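How to Steam Corn in an Electric Cooking Pot

Reading time: 3 minutes

Corn on the cob does well in a small electric cooking pot. You get sweeter corn than you do from a big pot of boiling water, the kitchen stays cooler, and the stove is free for everything else. I use this method from May until the good corn runs out.

What you need

An electric cooking pot with a lid and a heat knob
A steaming rack that fits inside
Fresh corn, husked
Water
Butter and salt

Before you start

Set the pot on a flat, dry surface with nothing hanging over it. Steam comes out around the lid and will mark the underside of a cabinet in time. Turn the knob to off and check that the outside of the base is dry, then plug it in.

Pull the husks and silk off the corn. A damp paper towel rubbed down the cob takes off the last threads. If the ears are too long for the pot, snap them in half over the edge of the counter, or cut them with a heavy knife.

Steaming

1. Pour in an inch of water. It should sit below the rack.
2. Put the rack in and lay the corn on it. Two layers are fine, three is too many.
3. Put the lid on and turn the knob to high.
4. When steam starts coming out steadily, turn down to medium and set a timer for 8 minutes. Large ears may need 10.
5. Turn the knob to off. Lift the lid with the far edge first so the steam goes away from you.
6. Test a kernel with the tip of a knife. It should pop easily and look glossy.

Don't keep opening the lid to look. Every time you do, the pot has to build up steam again -- add a minute if you can't help yourself. If the pot has a keep-warm setting, ten minutes on it is all right. Longer than that and the kernels start to pucker.

Have the plate ready next to the pot before you open it. Steamed corn is slippery, and you don't want to carry it across the room in tongs. 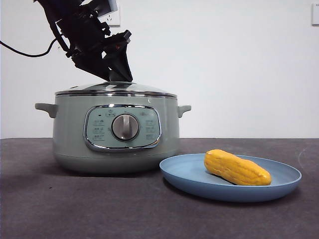

Pot on the left with its lid on, plate of toy corn on the right.

Cleaning up

Unplug the pot and let it cool. Pour out the water, wash the inside with a soft sponge and dish soap, and wipe the outside with a damp cloth. Keep water away from the control panel. Steel lids show water spots, so dry yours with a towel.

Leftover ears keep for 3 days in the fridge. Cut the kernels off and warm them in a little butter.

-- Horațiu Bucur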